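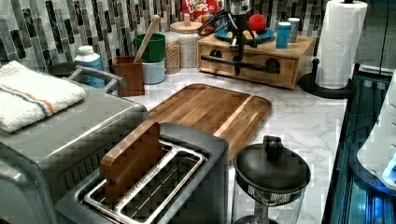
Worktop sealing in the shared kitchens: proposed change to the maintenance schedule
Residents' Forum > Buildings and Facilities > Kitchens
10 replies

Facilities_Desk
Posted 09:14
Residents are invited to comment on a proposed change to the care of the marble worktops in the shared kitchens. At present each worktop is cleaned daily and sealed once a year, in April. It is proposed that sealing should take place twice a year, and that the present cleaning spray should be replaced by a pH-neutral stone cleaner. Quotations have been obtained for two sealants, Skostitex and Vindetti. Sealing a kitchen requires that it be closed overnight.
The proposal follows a number of reports of dull patches near the sinks. Comments will be considered before the schedule for the coming year is issued.
Sewwandi Selvanayagam
Facilities Desk

northstair
Posted 09:52
I support the change of cleaner without reservation. The present spray has a strong lemon smell, and if it contains citric acid it should never have been used on marble. I would ask the Desk to confirm the ingredients.
I am less persuaded by the second sealing. A sealant slows the absorption of oil, wine and coffee. It does not prevent etching, which is a reaction between acid and the stone itself. If the dull patches are etch marks, sealing twice a year will double the cost and leave the patches exactly as they are.

H_Block_Rep
Posted 10:20
The residents of H Block discussed this matter at our last meeting. The view was that closing the kitchen for a second night is acceptable provided that notice is given. Several residents work late shifts and have no other means of preparing a meal.
We would also ask that the notice be placed on the kitchen door as well as sent by email.

quillfeather
Posted 10:47
I must disagree with northstair in part. It is correct that sealant does not stop etching. However, the marks in our kitchen are dark, not dull, and lie where the oil bottles are kept. Those are stains, and they appeared in the second half of the year, when the sealant had presumably worn thin. In that kitchen a second application seems to me well justified.

northstair
Posted 11:05
That is a fair point, and it suggests that the kitchens should not all be treated alike. A simple test is available. Place a few drops of water on the stone and leave them for ten minutes. If the stone has darkened beneath them when they are wiped away, it needs sealing. If it has not, the money may be kept for something else.

Prullo_Owner
Posted 11:31
May I ask whether replacement has been considered? My own flat has a Prullo composite worktop, which has required no treatment of any kind. Marble is in my opinion a poor choice for a kitchen used by many people, however handsome it may look.

Facilities_Desk
Posted 12:10
In reply to the points raised so far:
The present spray does contain citric acid. It will be withdrawn from the kitchens whatever the outcome of this consultation.
Replacement was considered and is not proposed. The lowest quotation, from Quintero, was £951 for each kitchen before the removal of the existing stone. The cost of a second sealing is £200 for each kitchen.
The request from H Block regarding notices is accepted.
S. Selvanayagam

quillfeather
Posted 12:38
I am grateful for the figures. On those numbers a second sealing would overtake the price of a new worktop within five years. I remain in favour of it for the kitchens that need it, but I can no longer support it for all of them. The water test proposed by northstair would appear to settle the question.

lower_landing
Posted 13:02
I do not agree that testing should be left to residents. Past experience with the descaling rota was not encouraging - the sheet was signed every week and the kettles were never touched. If a test is to decide how money is spent, it should be carried out by the Desk.
I would add that much of the damage is avoidable. Cut lemons and tomatoes are left directly on the stone, and vinegar is allowed to stand overnight. A chopping board in each kitchen would be of more use than either sealant.

H_Block_Rep
Posted 13:26
H Block already has two chopping boards. They are not always used. We would nevertheless support the suggestion for the other kitchens.

Facilities_Desk
Posted 15:40
The Desk thanks all those who have contributed. The proposal has been amended as follows.
The yearly sealing in April will continue in every kitchen. A water test will be carried out by Desk staff in October, and a second sealing will take place only where the test shows that it is required.
Skostitex has been selected, as the kitchen may be used again the following morning. Vindetti requires a full day before the surface can be used.
Chopping boards will be supplied to kitchens without them. Spills of wine, vinegar, fruit juice or oil should be blotted at once and the area rinsed with plain water. Existing etch marks will be reported on separately, as re-polishing is likely to exceed £1,000 and has no budget this year.
The thread will remain open for comments on the wording of the door notice.
Sewwandi Selvanayagam
Facilities Desk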